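Skarura (simulation kit)

Skarura is a commercial software kit for building and testing robot arm tasks in simulation. It is developed and sold by Fitlow, a small firm founded by Svetozár Kubíček and Nouhaila Ramadan, and is aimed mainly at teaching laboratories and small engineering teams. The current edition was released on September 27, 2025.

Contents

The kit consists of a scene editor, a task library and a recording tool. The library holds 265 prepared tasks, most of them concerned with picking up, moving and placing household or workshop objects. Each task may be run with different surface materials, floor patterns and camera positions. Tilted and partly blocked views are included on purpose, as the developers regard them as a fair test of control software that relies on vision.

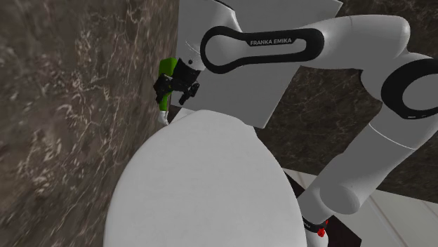

Arms are supplied as ready-made models with grippers attached, and users may adjust joint limits, finger force and friction. Objects are kept in a separate catalog of 2562 items, ranging from plain blocks to rounded forms with few surface features. A scene can be saved at any point in a run and reopened from the same state – a function used in classroom work to compare several attempts at one grasp.

Licensing

Skarura is offered under a single-seat license and a site license. The site license covers 43 seats and includes support by e-mail. A reduced edition named Drovusness, limited to 18 tasks and without the recording tool, is provided to schools free of charge.

Reception

A review by Caradog Ellis in the trade bulletin Jireš praised the scene editor and the clear layout of the task library, but found the contact settings hard to tune for small parts. Oľga Charvát, writing in a later issue, considered the written guide too brief for beginners. Fitlow issued a longer guide in August, prepared by Kristýna Tichý.

See also
Robot simulation
Robotic grasping
Motion planning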